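The Woman Who Reads Your Complaint Letters

12/07/2021

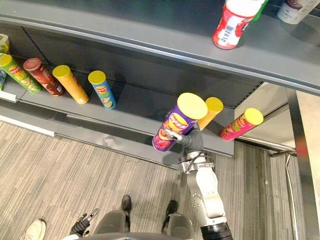

How does a person end up answering complaint letters for a living?

"You apply for something else," says Bindu Kamath. She had gone to Deltano for a job in accounts. Accounts was full. The woman interviewing her noticed she had neat handwriting and asked if she minded being shouted at on paper.

That was a long time ago. Deltano makes sauces, crackers and a line of soups that Kamath will defend only up to a point. She reads what people write when one of these lets them down, and she writes back. In a slow month she gets 2000 letters and emails. In December it goes to 3000, which she puts down to relatives.

"They're stuck in a house with people they can't complain about," she says. "So they complain about the crackers."

We are talking in her kitchen, where she has made tea and put out somebody else's cookies. I ask if that's allowed. She moves the packet behind the toaster.

Her training lasted one afternoon and was given by Zdzisław Zieliński, now retired, who had two rules. Never say "we regret any inconvenience," and never argue about soup. He once spent five weeks writing back and forth with a man in Naidu over whether a bean was a pea. "Zdzisław was right about the bean," Kamath says. "He still sent the coupon."

Most of the mail is short and fair. The box was crushed, the lid wouldn't turn, the new recipe tastes like the old recipe with the lights off. She likes that last one so much she has it taped up over her desk. The long letters are different. One ran to 80 pages, with a table of contents, and got to the mustard on page 12.

"I read all of it," she says. "There was a very good chapter on his divorce."

Does she ever write in herself? She looks at the toaster for a while.

"Once. To a shoe company. I got back a form letter that regretted the inconvenience." She was angry for a week – longer, according to her sister-in-law, Hema Lobo, who had to hear the letter read aloud at two separate dinners.

The company has talked about handing the replies over to an outside firm. Kamath has seen the sample answers, and calls them polite. She doesn't say it as praise. For now she still signs each one with her own name, and a few people write back to that name when nothing is wrong. A woman in Simanen sends her tomato seeds every spring, along with a note about the soup, which she still can't stand.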